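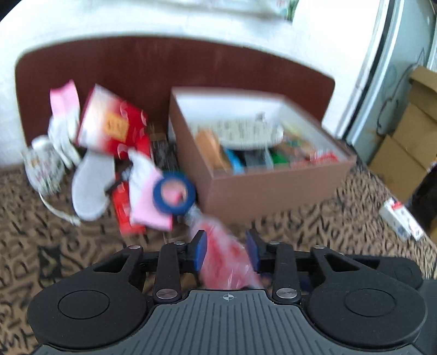

One reply to yesterday's thread says the airless tyre killed the puncture years ago and I should stop carrying a pump. So, a few more posts about airless tyres, then.

1/ The reply linked to the Hurnby page. I've read it. It says the tyre lasts "up to 11 times longer". Longer than what? A cheap tyre? A tyre on the same bike, same roads? There's no footnote.

2/ Solid rubber came before air. Riders dropped it because it was slow and it rattled their teeth. Anyone selling me a tyre with no air in it needs to start there, and most of them start with broken glass.

3/ Torkus at least prints a rolling figure. It was measured on a smooth steel drum. My street is patched bitumen with a tram line down the middle.

4/ I've ridden the Brollo ones. Borrowed a set for 2 weeks in February. No flats, fair enough. I also had no flats in the 2 weeks before that, on ordinary tyres.

5/ Fitting them took me most of an evening and a lot of swearing. Colour choice was black.

6/ Price: $99 each. A patch kit costs less than lunch.

7/ "But what about hire bikes?" Yes, okay. Low speeds, short trips, riders who won't fix a flat. I can see it there.

8/ Hyvönen claims 3,000 km with no loss of grip in the wet. Who tested it? Hyvönen.

9/ Happy to look at independent numbers if anyone has them. A video of somebody riding over nails isn't numbers.

10/ Pump's still on the bike.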